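Handheld Gripper Recording: Rules and Good Practice
Frequently asked questions for operators and site leads

Applies to all Plarden recording sites. Questions that are missing from this page should go to your site lead first, then to Shalini Malhotra, who keeps the rules up to date.

Who has to follow these rules?

Anyone who picks up a gripper on a recording shift, including people from Sindley who are on site for a short visit. Site leads follow them too. If you are only labeling or reviewing, you need the sections on faces and on rejected takes.

What counts as one take?

One take is one task, done once, from the starting position to the resting position. Putting a pen in a cup is a take. Putting a pen in a cup and then moving the cup is two takes, unless the task sheet lists them together.

Do I need to calibrate before every take?

No. Calibrate at the start of the shift, after any break longer than 30 minutes, and any time the gripper has been dropped or bumped hard. Open and close the fingers fully, then move the gripper slowly past the marker board. The board must stay where it is for the whole session. If somebody moves it, stop, tell the site lead, and calibrate again.

How fast should I move?

At the speed you would use if you were handing the object to another person. Fast wrist turns cause most tracking failures. The review team went through 2,467 takes from the Grunen site and rejected 430 of them, and sudden turning was the most common note.

Can I use my other hand?

Only if the task sheet says two hands. In a one-hand task, keep the free hand at your side or behind your back. Steadying a cup with your free hand makes the take unusable, even if the rest of it went well.

What do I do if I drop something?

Finish the take if the object is still within reach and the sheet allows a retry. Otherwise end it and mark it "dropped." Do not delete it. Dropped takes are kept in a separate folder and Laine Urbonaitė's team does use them.

Can I rearrange the objects between takes?

Yes, and you should. Change the starting position every 9 takes. Small changes are fine: turn the cup, move it a hand's width, swap the side the pen starts on. Leave large furniture alone unless the sheet asks you to move it.

How are faces handled?

Every face must be blurred before a recording leaves the site. This covers operators, coworkers and visitors, and it covers reflections in windows and screens. The software does a first pass and a reviewer does the second. If you see an unblurred face in a finished file, stop the export and write to Aarti Mittal with the take number. Do not crop or edit the file yourself.

Do bystanders need to sign a consent form even if their faces are blurred?

Yes. Blurring is a second layer of protection and does not replace consent. Clothing, hair and height can be enough for a coworker to recognize someone. Anyone who will be inside the marked area during a session signs first. People passing through a shared space must be told that recording is going on, and the notice has to be at every entrance. 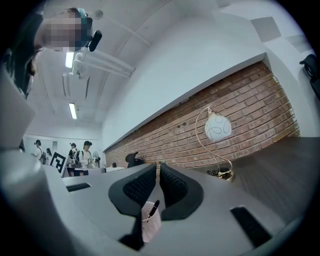

How much of the room should I expect to be recorded?

Plan for most of it. Operators tend to think about the object between the fingers and forget that the lens takes in a very wide view. A pen in a pink perforated cup may be the whole task, but the same view takes in the ceiling lights, the desk lamp by the brick wall, and four people standing by the white tables farther back. Before you start, hold the gripper at working height and look at the preview. Clear away badges, mail, whiteboards with names on them and open laptops.

Does the lighting matter?

Keep it the same for the whole session. If a lamp is on for the first take, leave it on. Avoid pointing the gripper straight up at ceiling lights for longer than the task needs. Note any change in lighting on the session sheet.

What should I wear?

Plain clothing with sleeves that do not hang over the gripper. Tie back long hair. Take off rings and bracelets on the gripping hand.

How long can I work without a break?

Fifty minutes at most, then a ten-minute break away from the recording area. The gripper is light, but your wrist will feel it by the afternoon. Report any pain to your site lead the same day.

Who can reject a take?

The operator, the site lead or a reviewer. One rejection is enough. Ryan Penrose handles disputes for Plarden and Shakuntala Kashyap handles them for the Vishwakarma site. Send the take number and one sentence on why you disagree.

How long are raw files kept?

Raw files stay on the site drive for 7 days after the blurred version has been approved, then they are erased. Do not copy them to a personal device for any purpose.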